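Teilnehmende gesucht: Hilft Heilwasser aus der Flasche wirklich beim Einschlafen?

Aufruf des Verbrauchermagazins Brurar, Ressort Prüfen und Nachfragen
27. März 2024

Seit dem Winter steht in vielen Apotheken und Bioläden ein Wasser namens Donorell. Auf dem Etikett ist von »ruhigen Nächten« die Rede, im Beiheft von »spürbar kürzerer Einschlafzeit schon nach der ersten Woche«. Verkauft wird es vom Versandhaus Truvden, die Flasche zu einem Preis, für den man anderswo eine Kiste Mineralwasser bekommt. Wir haben beim Anbieter nach Belegen gefragt. Geschickt wurde uns eine Kundenumfrage mit 646 ausgefüllten Bögen, in der die meisten Befragten angaben, besser zu schlafen. Gefragt worden waren ausschließlich Leute, die bereits nachbestellt hatten. Wer nach der ersten Flasche aufgehört hat, kommt darin nicht vor.

Eine Vergleichsgruppe gab es ebenfalls nicht. Wer abends ein Glas Wasser trinkt, das Licht ausmacht und erwartet, gleich gut zu schlafen, schläft vielleicht auch gleich gut. Das kann am Wasser liegen, am Licht oder an der Erwartung. Aus der Umfrage lässt es sich nicht ablesen, und auf unsere zweite Nachfrage kam keine Antwort mehr.

Deshalb machen wir den Versuch selbst, in kleinem Rahmen und ohne Anspruch auf eine medizinische Studie. Dafür suchen wir Menschen, die in den kommenden Monaten mitmachen wollen.

Worum es geht

Sie trinken über 8 Wochen jeden Abend einen Becher Wasser und führen ein kurzes Schlafprotokoll. In der einen Hälfte der Zeit ist es Donorell, in der anderen gewöhnliches stilles Wasser mit ähnlichem Mineralgehalt. Die Reihenfolge wird ausgelost. Sie wissen nicht, was Sie gerade trinken, und die Kolleginnen und Kollegen, die Ihre Protokolle auswerten, wissen es auch nicht. Die Flaschen sind neutral abgefüllt und nur mit einem Code versehen. Aufgelöst wird erst, wenn alle Protokolle eingegangen sind.

Zu Beginn laden wir zu einem Probeabend in unsere Räume in der Talavera-Passage ein. Dort verkosten Sie beide Wasser mehrmals hintereinander, ohne zu wissen, welches welches ist. Wir wollen vorher klären, ob man den Unterschied schmeckt. Sollte das der Fall sein, wäre die Verblindung dahin und wir müssten den Ablauf ändern. Lieber ärgern wir uns darüber am Anfang als nach zwei Monaten.

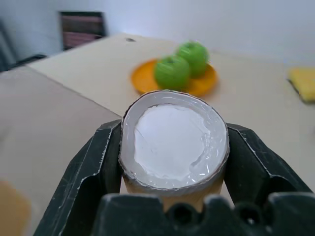
Wer am Probeabend nicht teilnehmen kann, kann leider auch beim Hauptversuch nicht dabei sein. Wir haben überlegt, Ausnahmen zuzulassen, und uns dagegen entschieden. Genau mit solchen Ausnahmen fangen die Ergebnisse an, über die wir sonst in diesem Magazin schreiben.

Wen wir suchen

Erwachsene, die nach eigener Einschätzung an mehreren Abenden pro Woche schlecht einschlafen. Ob Sie an Heilwasser glauben, ist uns gleich. Wir freuen uns ausdrücklich auch über Stammkunden von Truvden, denn ein Versuch, an dem sich nur Zweifler beteiligen, wäre kaum besser als die Kundenumfrage.

Nicht mitmachen können Personen mit Nieren- oder Herzerkrankungen, Schwangere, Beschäftigte im Schichtdienst sowie alle, die derzeit Schlafmittel nehmen. Bitte setzen Sie für unseren Versuch auf keinen Fall ein Medikament ab. Ebenfalls ausgeschlossen sind Beschäftigte der beteiligten Firmen, ihre Angehörigen und Angehörige unserer Redaktion.

Was auf Sie zukommt

Der Probeabend dauert zwei Stunden, Getränke gibt es reichlich. Danach füllen Sie jeden Morgen das Protokoll aus: wann Sie im Bett lagen, wann Sie vermutlich eingeschlafen sind, wie oft Sie wach waren, ob Sie am Vorabend Alkohol oder nach 16 Uhr noch Kaffee getrunken haben. Schreiben Sie bitte auf, was war. Ein Protokoll mit Lücken ist uns lieber als eines, das am Sonntagabend für die ganze Woche nachgetragen wurde.

Außerdem rufen wir Sie 4 Mal an und stellen ein paar Fragen, die sich mit dem Protokoll teilweise überschneiden. Das ist Absicht.

Schlaftracker und Uhren können Sie weiter tragen, wir werten die Daten aber nicht aus. Was diese Geräte als Tiefschlaf bezeichnen, ist von Hersteller zu Hersteller verschieden, und wir möchten nicht die eine unklare Behauptung mit der nächsten prüfen.

Was Sie bekommen

Das Wasser stellen wir. Wir haben es im normalen Handel gekauft, nicht vom Anbieter erhalten. Fahrtkosten zum Probeabend erstatten wir gegen Beleg. Wer bis zum Ende dabeibleibt, erhält ein Jahresabonnement des Magazins und die eigene Auswertung, auf Wunsch mit Erläuterung am Telefon. Ein Honorar zahlen wir nicht. Wir versprechen Ihnen auch keinen besseren Schlaf.

Was wir mit den Ergebnissen machen

Den Auswertungsplan veröffentlichen wir vor dem Start auf unserer Internetseite, einschließlich der Frage, ab welchem Unterschied wir von einer Wirkung sprechen würden. Der Bericht erscheint unabhängig vom Ausgang. Schneidet Donorell besser ab, steht das dort. Finden wir keinen Unterschied, bedeutet das bei unserer Gruppengröße nur, dass ein großer Effekt unwahrscheinlich ist. Auch diesen Satz werden wir drucken, obwohl er sich schlecht für eine Überschrift eignet.

Ihre Angaben werden getrennt von Namen und Anschrift gespeichert. Sie können jederzeit ohne Begründung aussteigen. Im Bericht nennen wir dann nur, wie viele Personen ausgeschieden sind und in welchem Abschnitt.

Bewerbung

Schreiben Sie uns formlos per Post oder über das Kontaktformular, Stichwort »Abendwasser«. Wir brauchen Ihr Alter, eine Telefonnummer, zwei oder drei Sätze zu Ihrem Schlaf und die Angabe, ob Sie Donorell schon einmal getrunken haben. Lebensläufe und ärztliche Unterlagen schicken Sie bitte nicht mit. Melden sich mehr Menschen, als wir betreuen können, entscheidet das Los. Die letzten Protokolle sollen im Juli bei uns sein. Wer dann schon länger verreist ist, wartet besser auf den nächsten Aufruf.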